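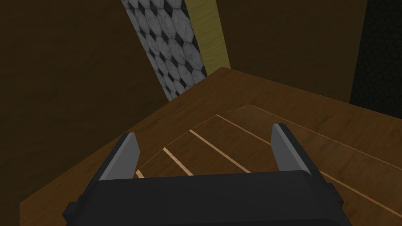
Homework submission: changes to Barua from February 28, 2025

The Barua homework platform moves to version 14 at the end of the month. Staff at both Harkincombe sites will see a different marking screen when they next log in. Classes, groups and seating plans carry over. Saved comment banks carry over too, except for comments containing an audio clip, which have to be recorded again.

The main change is to how pupils hand work in. Until now a pupil could upload a file against a task any number of times, and each upload replaced the one before it. Version 14 keeps every upload as a separate attempt with its own time stamp. The mark book shows the latest attempt by default. Earlier attempts are under the History tab, in date order, and can be opened but not annotated.

Glenys Phillips ran the new version with Years 7 and 8 during the trial. Of 748 submissions, 139 had more than one attempt. Most of the repeats were photographs of written work sent page by page. Pupils should now use Add page before they press Submit, which joins the photographs into one document.

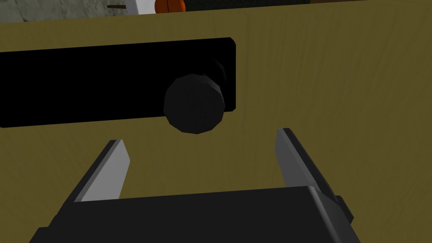

Can a pupil withdraw work after handing it in?
Only the class teacher can release a submission. Open the attempt, choose Return unmarked, and the task goes back to the pupil's list with the original deadline.

Deadlines are now enforced by the server clock. A tablet set to the wrong time no longer affects whether work is logged as late. The late flag appears in amber and can be cleared by the teacher or by the head of department.

Exporting marks to Sketmont still takes two steps. Export the mark book as a CSV file, then import it from the Assessment menu. The column for effort grades has moved to the right of the total, so saved import templates will put effort grades in the wrong field. Kwaku Kyei has placed a corrected template in the shared staff folder. Delete the old one before importing.

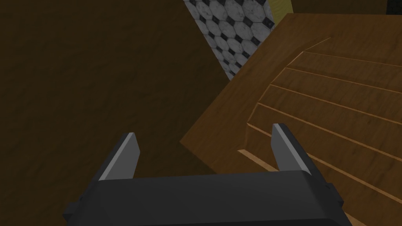 Barua version 14: notes for staff, February

Audio feedback is limited to two minutes per attempt. Requests for a longer limit have been passed to the supplier. Questions about logins go to Wanda Thibodeaux, and questions about the mark book to Kwaku.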